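4.2 Changes in task allocation at the dish return station

The second field site was the staff canteen at Nusedlow, a plant kitchen in continuous operation since 1965. Before the project, the dish return station was worked by two attendants per shift. One scraped and sorted at the hatch; the other loaded racks and moved clean plates to storage. The attendants swapped places when they saw fit, and the swap was not recorded in any schedule.

Automation was introduced at the racking step only. The arm, supplied by Weidemann and programmed by the integrator Lorketti, takes a single plate and sets it on edge in a rack. Scraping, sorting and inspection stayed with the attendants. Shift records for October list 3872 plates handled at the automated position, against which the interview material in this section should be read.

The division of work agreed on paper did not hold for long. Attendants reported that the arm required plates to be presented in a steady order, and that the sorting job had come to be paced by it. Bowls and oval platters, which the arm does not handle, were set aside and racked by hand at the end of the shift. This residual work appears in neither the old job description nor the new one. Carleen Tawhiri, the shift lead, described it as "the pile that belongs to whoever is still here."

Placement in the rack was treated as a separate subtask, with its own bench layout (Figure 3). Tape lines divide the papered surface into panels, which gives staff and engineers a shared way to refer to a location without using coordinates. 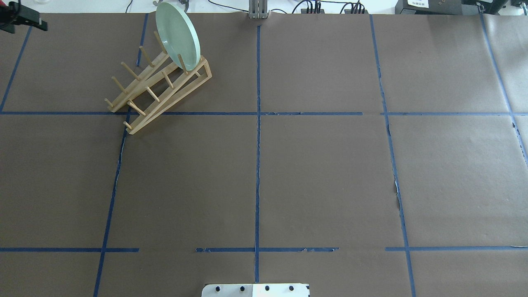

Figure 3. Bench layout for the racking subtask, with a plate standing in the wooden rack and blue tape dividing the brown paper.

Does automating the racking step reduce the number of attendants needed per shift?
At Nusedlow it did not, and both positions were kept, but the second attendant now spends most of the shift on inspection, hand racking and clearing stops.

Clearing stops deserves separate comment. Under the original plan, any halt of the arm was to be reported to the maintenance desk. In practice, attendants learned to reseat a plate and restart the cycle themselves – a skill that was passed on informally and was not covered by the initial training. Management at first regarded this as a breach of procedure. After discussion with the shift leads, it was written into the procedure as a permitted action, limited to stops in which no plate had broken.

A second effect concerned rotation. The earlier practice of swapping places at will depended on both positions being equally easy to leave. Once one position was tied to the machine cycle, attendants swapped less often and mainly at breaks. Several linked this to stiffness in the shoulders, though the study was not designed to measure strain. At Ravlow, where rotation was fixed in the roster before installation, no similar complaint was recorded.

Pay grades were unchanged at both sites during the study period. Whether restart and inspection duties should count toward a higher grade was still under negotiation when data collection closed on 13 Dec 2023.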